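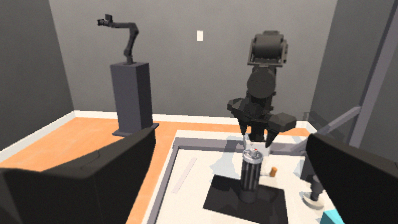 Ridero trial — notebook, 15/01/2021

Reading time: 3 min

Second go with the simulator package from Cutomar, and I'm still grinning. The two-arm bench loaded first try, canister and little tan cylinder included. In December the same job had me up half the night! Trial licence covers 3,000 episodes, we've used 13.

Switching views is one key now. Siham wanted to see what the bench looks like from right down among the boxes, so we spent far too long on that.
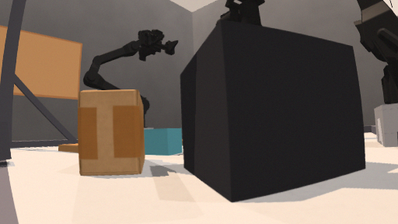
Low view, black cube and taped cardboard box.

Shadows are soft and look right to me. Contact settings still need a proper look — Yolandi Fourie at Zimstead has her own values and promised to send them over.

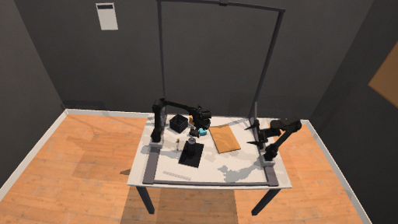 Also want to try swapping the gripper file for the Gezer one, which should only mean changing a path. Quote came to 3,873 for the year, support included. I'd say yes today, but Siham Shboul wants the export tested first. Fair enough. Ask about batch runs.

Workshop notebook | Contact the bench team | Back to top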